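4 共用の木製机における配置と利用

4.1 対象施設

本章では、前章で整理した家具台帳をもとに、木製天板の机が共用室でどのように置かれ、どのように使われているかを述べる。対象としたのは Trutik、Jito、Ra の各施設にある共用室、合わせて7室である。いずれも特定の部署に属さず、申込みをすれば所属を問わず使える部屋で、打合せ、資料の仕分け、展示物の準備、講習、立ったままの手作業など、用途が日によって入れ替わる。対象室にある木製天板の机は14台で、すべてを調査対象に含めた。樹脂や金属の天板をもつ机、演台、壁に固定された棚板は除いた。

Trutik の共用室は建物の北側に並んでおり、窓は高い位置にある。昼間でも天井灯をつけて使われることが多い。床は継ぎ目の少ないシートで、机を引いて動かしても大きな音は出ない。机は壁に寄せて保管され、使う人が必要な分だけ中央に出す。片付けの位置は床に貼られた印で示されているが、印の一部は擦れて読みにくくなっており、机の並びは使用後ごとに少しずつずれる。

Jito の共用室は廊下との間に引き戸があり、戸を開け放して使う利用者が多い。出入口の近くに置かれた机は荷物置きとして使われがちで、作業に使われる机は奥に偏る。この偏りは台帳だけではわからず、観察によって確認した。床は板張りで、脚先の当て布が外れた机は動かしにくい。当て布の補充は行われているものの、形が脚の太さに合わず、数週間で外れる例が見られた。

Ra の共用室は対象室の中で最も面積が広く、机どうしの間隔に余裕がある。そのため机を寄せ集めて大きな面を作る使い方と、一台ずつ離して使う使い方の両方が見られた。窓は南に面し、午後には机の一部に直射日光が当たる。天板の色の変化については4.5節で扱う。

対象施設の机は導入時期も入手の経路もそろっていない。新しく購入されたもの、別の建物から移されたもの、催しのあとに残されたものが混在する。台帳には「木製机」とだけ書かれているものが多く、樹種や塗装の記載は一部に限られる。本稿では樹種の同定を行わず、天板の外観、寸法の区分、仕上げの手触り、傷みの状態を記録した。寸法は長方形と正方形の別、および椅子に座って使う高さか、立って使う高さかの区分にとどめ、細かな値は扱わない。

4.2 調査の手順

調査は、記録票による机の状態の点検、室内での利用の観察、利用者への質問紙の順に行った。点検は4月に始め、利用の少ない時間帯を選んで進めた。同じ机を別の記録者が重ねて見ることとし、評価が分かれた項目については現物の前で協議して決めた。協議の過程で評価を改めた項目が最も多かったのは「角の欠け」である。角の丸みが加工によるものか摩耗によるものかは、机の裏側の角と比べなければ判断できない場合があった。

記録票の項目は、天板の形、木目の向き、継ぎ目の有無、角と縁の状態、輪染み、引っかき傷、へこみ、塗膜の曇り、脚のがたつき、当て布の有無、置かれている向きとした。このうち置かれている向きは、木目が出入口に対して平行か直交かで記録した。点検を始めた段階では重視していなかったが、利用者が机のどの辺に立つかに関わることが観察の途中でわかり、すでに点検を終えていた机についても改めて確認した。

利用の観察では、部屋の端に記録者が座り、机の周囲に人が立つ位置、天板に置かれる物の広がり、机を動かした回数と方向を略図に書き込んだ。観察の対象とするのは机の使われ方であり、会話の内容や作業の目的は記録していない。申込票に書かれた用途は参考にとどめた。「打合せ」と書かれていても実際には荷物の仕分けに使われることがあり、用途の名称から使い方を推定することは難しい。

質問紙は共用室の利用を終えた人に渡し、その場で記入してもらった。有効な回答はほぼ60件であった。設問は、机を選んだ理由、天板の広さと高さの印象、手触り、見た目、汚れや傷が気になったか、机を動かしたか、次回も同じ机を使いたいかについてである。自由記述の欄も設けた。回答は7月21日に締め切り、締切後に届いたものは集計に含めていない。

なお、同じ人が複数回答えている可能性がある。記名を求めなかったので、重複の程度は確認できない。自由記述の文面から同じ人と思われるものもあったが、除外の基準を設けることができず、そのまま残した。以下の記述では回答の割合を強調せず、観察と照らし合わせて読める範囲で用いる。

4.3 天板の形と立ち位置

長方形の机では、利用者は長い辺に沿って立つか座る。短い辺が使われるのは、机を寄せ集めたときの端か、壁際に机を置いたまま使う場合に限られた。これに対し、正方形の机では最初に立つ辺が決まっておらず、部屋の出入口に近い側、照明の影が手元に落ちにくい側、電源に近い側など、部屋の条件によって変わる。後から来た人は先に立った人の隣の辺につくことが多く、向かいの辺は物を置く側として残された。

一人で使う場合、利用者は天板の手前半分に物を集める。奥の半分は、すぐには使わない物を仮に置くか、何も置かれないまま残る。この傾向は立って使う机で強く、座って使う机では左右に物が広がる。前腕が天板に載る範囲が狭いほど物は手前に集まり、天板の縁からはみ出す紙やひもも増える。机の縁に傷が集中している例を点検で多く見たが、その位置は略図で物が集まっていた位置とおおむね重なった。
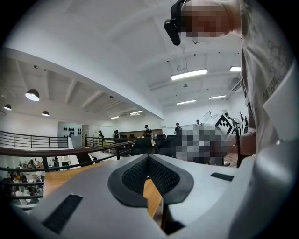
縁の傷は、深さよりも方向に特徴がある。縁に直交する短い傷は、物を手前に引き寄せるときにつくと考えられる。縁に平行な長い傷は、定規や箱の底を滑らせたときにつきやすい。Trutik の机では前者が多く、Ra の机では後者が多かった。Ra では大きな紙を広げる利用が続いた時期があり、申込票の記載とも合う。ただし傷がついた時期を特定する手段はなく、施設に移される前からあった傷が含まれている可能性は残る。

木目の向きは立ち位置と弱い関係をもつ。正方形の机では、木目が自分から見て左右に流れる辺に立つ例が、奥へ向かって流れる辺に立つ例よりやや多かった。質問紙で机の向きを意識したかを尋ねたところ、意識しなかったという回答が大半であった。一方、自由記述には「紙をそろえるときに木目の線を目安にした」「線が横に通っているほうが落ち着く」といった記述があった。木目が紙の位置合わせに使われているとすれば、無地の天板に置き換えた場合に作業のしかたが変わる可能性がある。この点は今回の方法では確かめられず、別に検討が必要である。

天板の高さについては、座って使う高さの机を立ったまま使う例がすべての施設で見られた。椅子は部屋の隅に重ねて置かれており、短い用事のために出してくる人は少ない。立ったまま使う人は腰を曲げるか、片手を天板について体を支える。片手をつく位置は机の手前の角に近く、角の塗膜の曇りはこの位置に多い。掃除のときに強く拭かれる位置とも重なるので、曇りの原因を手の接触だけに求めることはできない。

机の広さに対する印象は、部屋の広さに左右されていた。同じ寸法の区分に入る机でも、Jito では「広い」、Ra では「狭い」という回答が目立つ。Jito の部屋では机の周りに余裕がなく、天板が部屋の大きな部分を占める。Ra では隣の机との間に空きがあり、天板が小さく見えるという記述があった。家具の寸法だけを基準に机を選定すると、この種の印象の差は見落とされる。

4.4 作業面としての評価

質問紙で机を選んだ理由を尋ねた設問では、「空いていたから」「近かったから」が多くを占めた。天板の素材を理由に挙げた回答は少ない。ただし次回も同じ机を使いたいかという設問では、素材や手触りに触れた自由記述が増える。選ぶときには意識されず、使ったあとに評価の対象になるとみられる。

手触りについての記述は、滑らかさに関するものと温度に関するものに分かれた。滑らかさでは、紙の上から文字を書くときに木目の凹凸が筆先に伝わるという不満がある一方、物が滑りすぎないことを利点とする記述もあった。温度では、金属の机と比べて腕を載せたときに冷たくないという記述が複数の施設で見られた。観察の時期が春から夏であったことを考えると、冬に同じ設問を行えば温度に関する記述はさらに増えると予想される。

見た目については、明るい茶色の木目の天板に対して「落ち着く」「部屋が暗く見えない」という記述があった。他方で、白い紙や淡い色の小物を扱う場合には背景との差がはっきりして見つけやすいが、茶色の封筒や木の部品は見失いやすいという指摘もある。淡い色の布を敷いて使う人が Jito で観察された。布は利用者が持ち込んだものであり、施設の備品にはない。

図4は、正方形の天板をもつ机の使用例である。座席を決めずに使う部屋では、このように一辺に一人が立つ使い方が基本の単位となる。
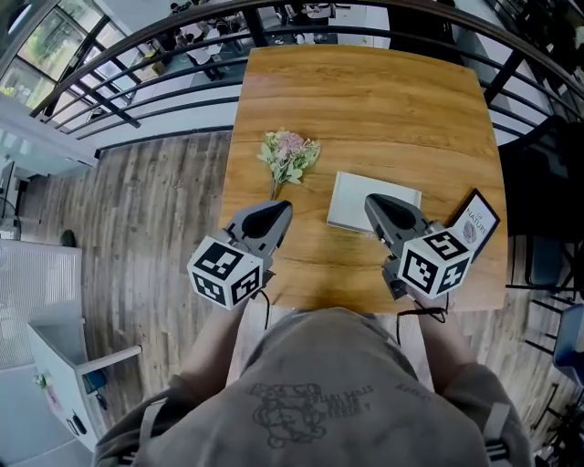
図4 木目のある正方形の天板と、手前の辺に立つ利用者。両前腕が天板の上に伸びている。

一辺に一人が立つ場合、天板の有効な範囲は腕の届く距離で決まる。観察の略図を重ねると、よく使われる範囲は手前の辺の中央を底とする扇形に近い。奥の両隅はほとんど使われない。隣り合う辺にもう一人がつくと、双方の扇形が手前の角で重なり、この角に置かれた物は動かされやすい。二人で使う利用者の中には、先に角の物を片付けてから始める人がいた。角の重なりを避けるために向かい合って立つ人もいたが、紙を一緒に読む用途では文字が逆さになるため、途中で隣の辺に移っている。

線の類の扱いも作業面の評価に関わる。充電器や延長コードを使う場合、線は天板の縁から床へ垂らされる。手前の縁から垂らすと体に触れ、奥の縁から垂らすと通行の妨げになる。対象の机には線を通す穴も、縁に線を留める部品もない。Trutik では利用者が洗濯ばさみのような留め具を持ち込んでいた例があり、その机の縁には挟んだ跡と思われる小さなへこみが並んでいた。備品として柔らかい留め具を置けば、線の整理と縁の保護を兼ねることができる。

机の安定についての不満は、天板に関する不満より多かった。脚のがたつきは点検の段階で記録しているが、質問紙で不満が挙がった机と、点検でがたつきを記録した机とは完全には一致しない。机を動かすと床の凹凸との関係が変わり、同じ机でもがたつくときとそうでないときがある。とくに Jito の板張りの床ではこの差が大きい。紙を折って脚の下に挟む対処がよく見られ、折った紙がそのまま次の利用者に引き継がれていることもあった。紙は机を動かすと外れて床に残り、清掃の際に捨てられる。その結果、次に使う人がまた紙を折ることになる。

音についての回答は少ないが、内容は具体的であった。天板に硬い物を置いたときの音が隣の机まで届く、という記述が Ra に集中している。机を寄せ集めた状態では、振動が隣の天板に伝わる。筆記をしている人の横で箱を下ろすと線が乱れるという記述もあった。机どうしの間に指の幅ほどのすきまを空けるだけで改善するという自由記述があり、実際にそのように置いて使う利用者も観察された。

4.5 傷みと手入れ

天板の傷みで最も広く見られたのは輪染みである。飲み物の持込みは各施設とも蓋付きの容器に限って認められているが、容器の表面についた水滴が天板に残る。輪染みの位置は利き手側の奥に多いと予想していたが、実際には天板の左右どちらにも分かれた。机の向きが使用のたびに変わり、左右の区別が天板の上で固定されないためと考えられる。長方形の机に限れば、長い辺の両端に近い位置に集まる傾向がある。

手入れの方法は施設によって異なる。Trutik では固く絞った布で拭いたあと乾いた布で拭く。Jito では使い捨ての除菌布を備えつけ、利用者が使用後に拭くことになっている。Ra では清掃の担当者が定期的に拭くほか、年に一度、Zurlow を薄く塗って磨く。Zurlow は施設で以前から使われている仕上げ用の油剤で、塗った当日は机を使うことができない。机をすべて一度に手入れすると部屋が閉まるため、部屋の半分ずつに分けて行われている。

塗膜の曇りは Jito の机で目立った。除菌布による拭き取りの回数が多いことが理由として考えられるが、除菌布の種類は途中で変わっており、どの製品によるものかは判断できない。拭き取りの方向がそろっている机では、曇りが帯状に現れていた。利用者は自分の立つ辺から腕の届く範囲だけを拭くため、天板の中央に拭き残しの線ができる。この線は斜めから光を当てると確認できるが、通常の照明では目立たない。

Ra の机では、日光の当たる側で色の変化が見られた。全体に赤みが薄れ、黄色に近づいている。長い間同じ位置に書類箱が置かれていた机には、箱の形に色の濃い部分が残る。机の向きをときどき入れ替えれば色の差は小さくできるが、現在の運用では向きについての決まりがない。利用者に尋ねると色の差を気にする人は少なく、「言われるまで気づかなかった」という記述が多い。管理する側が気にする傷みと、利用する側が気にする傷みには差がある。

利用者が気にする傷みとして挙げたのは、ささくれ、べたつき、鉛筆やペンの跡であった。ささくれは天板の裏側の縁に多い。机を持ち上げて動かすときに指が触れる位置であり、点検の項目には含まれていなかった。質問紙の回答を受けて裏側の縁を改めて確認したところ、すべての施設の机でささくれが見つかった。表側の縁は丸く加工されていても、裏側は切り放しのままになっているものがある。研磨紙を軽くかけることで処置でき、費用も小さい。

べたつきについては、粘着テープの跡によるものと、油剤が乾ききる前に使ったことによるものとがある。後者は Ra に限られる。前者は展示の準備に使われる机に多く、テープをはがしたあとに糊が残り、そこに紙の繊維や埃がついて黒ずむ。Trutik では糊を取るための溶剤が置かれていたが、使い方の表示がなく、天板の塗膜まで溶かした跡が見られた。表示を添えるか、溶剤を利用者の手の届かない場所に移すかの判断が求められる。

ペンの跡は、紙の端からはみ出して書いたものがほとんどである。木目に沿って入り込んだ跡は拭き取りでは消えない。下敷きの貸出しを始めた部屋では新しい跡が減ったという管理記録があるが、貸出しの前後で利用の件数も変わっており、効果の大きさはわからない。下敷きは厚手の紙を再利用したもので、汚れたら交換する。木目の凹凸が筆先に伝わるという4.4節の不満にも対応できるので、他の部屋でも導入の余地がある。

4.6 配置の見直しに関する検討

以上の結果から、机の配置について見直すべき点を挙げる。まず、出入口の近くにある机は荷物置きとして扱われているので、作業用の机を減らし、専用の荷物台を置くことが考えられる。Jito の管理記録には、荷物台を試験的に置いた期間があり、その間は奥の机への偏りが弱まったと記されている。荷物台はのちに別の催しで使われ、部屋には戻されていない。

次に、正方形の机は壁際に置いたままでは利点を生かしにくい。二辺以上が人の立てる位置にあることが望ましく、部屋の中央か、角を壁に向けない位置に置く必要がある。ただし中央に出した机は避難の経路にかかることがあり、床の印を引き直す際には通路の幅を先に決めておかなければならない。Trutik の床の印は以前の机に合わせて貼られたもので、現在の机の脚の位置とは合っていない。

傷みの偏りを小さくするには、机の向きを入れ替える時期を決めておく方法が簡便である。油剤による手入れの際に向きを変えれば、作業を増やさずに済む。裏側の縁のささくれの点検も同じ機会に行うことができる。天板の裏に印をつけておくと、前回の向きを確認しやすい。印は利用者の目に触れない位置でよく、鉛筆書きで足りる。

台帳の記載についても改善の余地がある。「木製机」という記載だけでは、どの机にどの手入れが行われたかをたどることができない。少なくとも天板の形、高さの区分、仕上げの方法、移設の履歴は記載すべきである。仕上げが不明な机に Zurlow を塗ると、塗膜の種類によっては油剤が染み込まず表面に残り、べたつきの原因になる。仕上げが不明な場合は、裏側の目立たない部分で試すという手順を台帳の備考に加えることが望ましい。

本章の結果にはいくつかの制約がある。観察は春から夏にかけて行われ、暖房の時期を含まない。冬には机が暖房器具から離して置かれるといった変化があるとみられ、配置の傾向は季節によって変わりうる。質問紙は利用を終えた人だけに渡したもので、机の状態を理由に部屋を使わなくなった人の意見は含まれていない。また、立って使う高さの机は数が少なく、座って使う高さの机を立って使った場合と区別して論じるには材料が足りなかった。

次章では、同じ施設の椅子と収納棚を対象に加え、机との組合せが部屋の用途の切替えに及ぼす影響を扱う。椅子については重ね置きの位置と持ち出しの手間を、収納棚については扉の開く向きと机の保管位置の干渉を中心に述べる。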